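Wendden Long Gun Cabinet

Price: $369
Ships from our Hildale warehouse
Page last updated July 16, 2023

The Wendden is a steel cabinet for rifles and shotguns, with a separate locking compartment for ammunition. It is sized for a closet or the corner of a bedroom. We designed it for owners who live in a place with a storage law, or may soon live in one, and who want something that locks properly without paying for a full safe.

Most of the calls we get about this cabinet start with a question about the law, so the legal notes are on this page along with the product details. Please read both before you order.

What you get

One cabinet body, one door with a three-point locking bar, one ammunition compartment with its own door and lock, two keys for the main door, two different keys for the compartment, a foam barrel rest, a carpeted floor pad, four anchor bolts with washers, and a printed manual.

The main door and the compartment are keyed differently on purpose. Some storage rules say that a gun and its ammunition must be kept locked up separately, and a few of our older cabinets used the same key for both. Customers asked us to change it and we did. If you want them keyed alike, you can ask for that in the order notes at no charge, but check your local rule first.

Body and door

The body is welded steel with a baked gray finish. The door hinges are on the inside. When the door is closed, the bars go into the frame at the top, the bottom and the side opposite the hinges. The door can be reversed at the factory if you need it to open the other way. It can't be reversed at home.

The barrel rest is cut for scoped rifles as well as plain shotguns. How many guns will fit depends on what they are. Large scopes and bolt handles take up room, and a cabinet that holds a row of field shotguns comfortably will hold fewer hunting rifles. We would prefer that you buy a larger model than force the door against a scope.

The Wendden isn't fire rated. It has no fireboard lining. If you need protection from fire for documents or anything else, look at the Bogale, our lined model, described near the end of this page.

Lock options

The standard lock is a keyed cylinder. For an added charge we can fit a mechanical dial or an electronic keypad. The keypad runs on a battery that is changed from the outside, and it comes with a backup key.

A note on backup keys. Several people have written to say that they keep the backup key on top of the cabinet. Under most storage laws we have read, a key left where a child or other barred person can find it would defeat the purpose, and a court could well see it that way. Keep it on you, or in another locked place.

Storage laws and this cabinet

Customers often ask whether the Wendden is "approved." The answer depends on where you live, and sometimes the word doesn't mean anything in that place.

Some states keep a list of approved devices and want you to use one from the list. Some describe what a secure container must be able to do and leave it to the owner to choose. Others have no storage law, but do have a law that holds an adult responsible if a child gets hold of a loaded gun. Cities and counties may add their own rules, though in many states they are not allowed to.

We can tell you how the cabinet is built and we can send you a copy of our test report. We can't tell you that you are in compliance, and a dealer who says so at the counter can't promise it either. If you need a firm answer, ask your state police, the attorney general's office, or a lawyer who handles firearms matters.
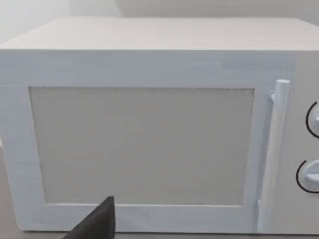
The other question that comes up is about court orders. A person who is served with a protective order, or with an order under what is usually called a red flag law, is normally told to hand over firearms within a short time. The order will say who may take them. It may be the police or sheriff, a licensed dealer, or in some places a relative or other third party who agrees in writing to hold them.

A cabinet in your own home doesn't satisfy an order like that, even if you give the key to someone else. We have had to say this on the phone more than once. If you are the third party and have agreed to hold guns for somebody, the Wendden may be suitable for your home, but the person under the order can't have a key or the combination and should not have access to the room if you can avoid it. Read the order itself. It controls, and the terms differ from one court to another.

We don't take a position on these laws here. Our customers include people who worked to pass them and people who are suing to stop them, and both need a place to lock up a shotgun.

The Hildale storage program

The Wendden was the cabinet used in the Hildale home storage program, which offered discounts to residents who sent in a short form. A total of 2,871 households took part before it closed in December. The program is over and we no longer accept its coupons. If you have an unused one, we are sorry, but the fund that paid for them has been spent.

Lorraine Faulkner ran the program office and has kept its printed guide available. We include a copy in the box with each cabinet. It covers choosing a spot, talking to children about guns, and what to do when a family member is going through a bad time. It was written for Hildale, so the phone numbers in the back are local, but the rest is useful anywhere.

Choosing a spot

Put the cabinet on a solid floor against a wall with studs. Avoid damp basements and outside walls that sweat in winter. A closet is good if the door of the cabinet can open all the way, and you should measure the closet with its own door open, including any trim. Don't stand the cabinet on thick carpet. It will lean forward as the carpet settles, and the bars will start to drag.

Renters should get written permission before drilling. We can supply a letter that explains the four anchor holes and how to fill them afterward. Most landlords who have seen the letter have agreed.

Anchoring

The cabinet has two holes in the back panel and two in the floor. Use all four if you can. An empty cabinet is light enough for two people to carry off, and a cabinet that can be carried off may not count as secure storage under some rules.

Mark the studs first, stand the cabinet in place, and mark through the holes. Move it away to drill. The bolts supplied are for wood. For concrete you will need masonry anchors, which we sell separately, and a hammer drill, which most rental counters have.

Tighten the bolts with the door open, then close it and try the key several times. If it binds, loosen the floor bolts and slip a shim under the low corner.

Care

Wipe the outside with a soft cloth. Put a little dry lubricant on the bars once a year. Don't use oil in the lock cylinder. If you store guns through a humid summer, add a drying pack or a small heating rod. There is a plugged hole in the back panel for the rod's cord.

Related products

Flendden Cable Lock. A coated steel cable that runs through the action of most pistols, rifles and shotguns. It keeps the gun from being fired but does nothing to keep it from being taken. Many owners use one inside the cabinet as a second step, and it is useful for travel. Check the rules of every state you will pass through.

Bogale Lined Cabinet. The same footprint as the Wendden, but heavier, with a fireboard lining and a thicker door. The lining takes up space inside, so it holds less. It needs a strong floor, and we deliver it to the ground floor only.

Replacement keys. Order with the number stamped on the lock face and a copy of your receipt. We don't cut keys from a photo and we don't send them to any address other than the one on the order unless you call us.

Shipping and returns

Cabinets ship by freight, fully assembled, in one carton on a pallet. The driver will call ahead. The carton has our name on it but doesn't say what is inside. Someone has to be there to sign. Look the carton over before you do, and write any damage on the driver's sheet.

You may return an unused cabinet that has not been drilled or bolted down. You pay the freight back. Cabinets with a changed lock or a reversed door are made to order and can't be returned unless there is a fault.

If a cabinet is broken into during a reported burglary, send us the police report and pictures of the damage and we will repair or replace it for the original owner. This covers the cabinet only. We don't cover what was inside, and you should ask your insurer whether your policy has a limit for firearms. Many do, and it is often lower than people expect.

Reporting a theft

In a number of states you must report a lost or stolen gun, and the time allowed can be short. Write down the make, model and serial number of each gun and keep the list somewhere other than the cabinet. There is a blank form for this at the back of the manual. You can copy it as often as you like.

Customer notes

"Solid and plain. The compartment was bigger than I expected. Anchoring it took longer than it should have, but that was my wall." - Anselmo Aranda

"I bought this when I agreed to hold my uncle's rifles. The clerk at the courthouse wanted to know what I would be keeping them in, and I gave her the page from the manual." - Tiruwork Abera

"The key turned stiffly at first. I shimmed the corner the way the manual says and it has been fine. Would like a light inside." - Nahom Nigatu

Contact

For orders and freight questions, call the Hildale warehouse during business hours. For the test report, the landlord letter, or questions about lock options, ask for Covadonga Lorente. Dealers should use the dealer form, and must send a copy of a current license if they want to be listed as a pickup location.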